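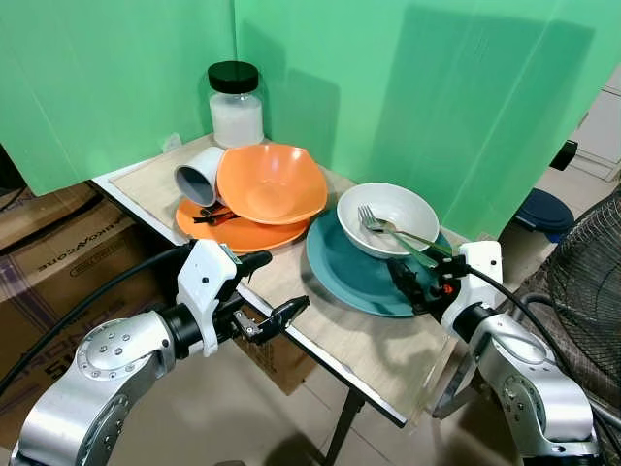 Tuhumury Screen Awards – Fan Questions

Updated February 7, 2025. Lots of emails since the nominations came out so putting the answers in one place. Read before writing in please. More added when we get to it.

When is it?

March. Exact night goes up once the broadcaster signs off the slot. No, we can't tell you early. Anybody selling you a ticket with a date printed on it is selling you junk.

Where?

Irnley, same theater as last year. Red carpet on the river side this time, not the parking lot side. The river side is windier. Bring a coat.

Can the public get in?

Yes. Balcony only. 385 balcony seats go to the public by drawing, everything downstairs is nominees, guests and press. Sign up on the Drawing page, one entry per email address. Double entries get tossed, both of them, so don't get your cousin to put your name in too.

How many tickets can I ask for?

Up to two. If you ask for a pair you win a pair or nothing. We don't split them.

I won last year, can I enter again?

Yes.

Can I give my ticket away if I can't go?

Back to us, please. There's a return link in the confirmation email. We go to the next name on the list. Tickets are checked against ID at the door and last year people drove a long way and got turned around. Felt awful for everyone.

Is there an age limit?

Under 16s with an adult. Show runs late, and the comedy host this year is not a family act. Your call.

What about the red carpet – do I need a ticket for that?

No ticket for the fan pens. First come first served. Gates open at noon, not before, and camping on the sidewalk is not allowed, the city was very clear. Small bags fine. No ladders, no step stools, no selfie sticks. Signs OK if the people behind you can see over them.

Will the cast of Drurkosau be there?

The question we get most. The show has 6 nominations including Best Drama, so the cast is invited, all of them. Whether they come is up to them and the filming schedule. Season three is shooting right now and they are on location a good part of March.

Are the two leads together in real life?

Not our department. We run an awards show. Neither of them has said anything on the record and we don't pass on what people heard from a hairdresser. Please stop asking in the ticket inbox.

Will they walk the carpet together though?

Carpet order is set the same day. Publicists change it about every ten minutes. Really, we don't know.

Why wasn't the finale couple nominated for Best On-Screen Pair?

Eligibility. The finale aired after the cutoff. They can be put forward next year. We did get your petition, all 3057 signatures, thanks, it was read. The cutoff stays.

Who picks the winners?

Depends on the category. Main acting and directing awards are decided by the jury. Best On-Screen Pair, Favorite Newcomer and Song of the Year are the public vote, nothing else counted in those.

How do I vote?

On the Vote page. Pick one name per category, confirm with the link we email you. If you dont click the link it doesn't count. Check your spam folder. Then check it again.

Can I vote more than once?

One time per category. Not one time per day, that was the old rules and there are still posts going around with it. Fan accounts please fix your pinned posts.

Someone on social says they can get me extra votes for money.

Scam. Report the account. Votes bought that way get pulled and it makes your favorite look bad for something they had no part in.

Can I change my vote?

Until you click the link, yes. After that, no.

When does voting close?

Midnight the night before the ceremony, Irnley time. Closing banner goes up on the site the week of. Don't leave it until the last hour, the page gets slow.

Do you publish the vote totals?

Percentages for the winner in each public category, posted the morning after. Not the full ranking. We did that once and the comments got ugly fast.

Can I send a gift or letter to a nominee?

Letters yes, care of the Irnley box office, name of the nominee on the front. No food, no flowers, no stuffed animals. Anything bigger than an envelope goes back to sender if there is an address, otherwise we have to throw it out. Letters are handed to the agents after the show. We can't promise a reply.

How can I watch from home?

Live stream on this site, free, plus the TV broadcast. Stream starts with the carpet. The TV version starts with the show itself and runs on a short delay. Clips of the speeches go up the next day.

Subtitles?

On the TV version, yes. On the stream we're working on it – live captions were tested at the nominations event and they were pretty rough. Full captions on the replay either way.

I'm in Driltby. Is the viewing party happening again?

Yes, at the old cinema downtown. Pay at the door, cash or card. Dress up if you want, there's a prize for best outfit again. Doors at six. It's run by the cinema and not by us, so questions about seats and parking go to them.

Where do I stay in Irnley?

Hotels near the theater fill up as soon as nominations are out. Try over the bridge, it's a short walk and a lot cheaper. We don't have a hotel deal, whatever that ad says.

Can I get autographs?

At the pens, if they stop. Some do, some don't. Have your pen ready and be nice. The stage door is closed off this year, cars leave from the underground exit, so no point waiting out there after in the cold.

I run a fan page. Can I have press access?

Press passes closed in January. Fan pages can still use the photos in the Media section, with credit. Please don't crop out the logo. No logging into the press area with a borrowed password, we do see it.

Is there an after party?

Yes. Nominees and guests. It's private and the adress is not going on this page.

I emailed and nobody answered.

Small team, busy month. Ticket winners get answered first, then voting problems, then everything else. If it's on this page we probably won't write back.

Still stuck?

Contact form at the bottom of the Drawing page. Put the category or your confirmation number in the subject line. Don't send attachments, they get stripped out.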